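Posted Mar 25, 2024 by Nives Amato
Filed under: Workplace Studies, Working Papers

3.2 What ends up on the floor

I went into the Brodgate office expecting to write about desks. Ubaldo De Luca had told me the floor was where I should look, and he was right -- I filled most of my notebook with it! Small stuff gathers down there and people just walk around it. 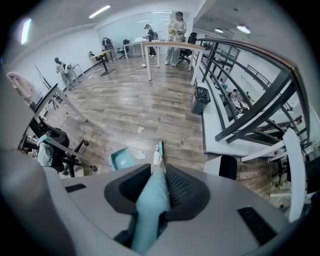 Figure 5. Small items on the plank floor, with a teal cloth over the chair seat.

Chairs are the other half of my story. In our survey (290 replies) plenty of people told us a chair is where you put a thing you haven't decided about yet, and I do it myself, every single day.

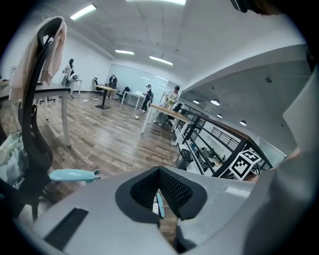 So I started coding clothing on chairs as "parked" and anything on the floorboards as "dropped," which Ubaldo still thinks is too simple. We come back to that argument in Section 4, with the Milgate data.

We use cookies to remember your reading settings. Accept | Manage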